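Washing Up by Hand
2018-07-15
3 min read

The dishwasher quit in November and I never replaced it. The repair quote was more than I wanted to pay for a machine that old, so I put the money toward the water heater and started washing by hand.

I do it once a day, after supper. Glasses go first, then plates, then anything greasy. I fill one side of the sink and rinse under a thin stream on the other. If I leave the pans until morning I regret it. 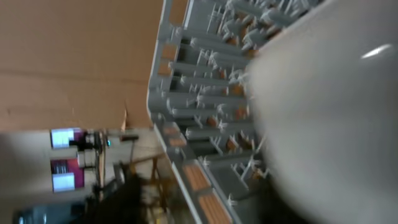

Drying was the part I got wrong for months. I used to towel everything and go through 5 towels a week. Now I let the air do it and put things away before breakfast. Knives are the exception. Those get wiped right off.

My neighbor Yusri Jugah told me to use less soap, and he was right. A bottle used to last me 3 weeks. The one under the sink now is from before Easter.

I still have the old machine's manual in a drawer. The machine itself went to the scrap yard in Lonwood, and the space it left holds the recycling bin and a sack of potatoes.

2 comments
5 shares

Recent posts
Fixing the back gate
What I paid for the water heater
Potatoes, second try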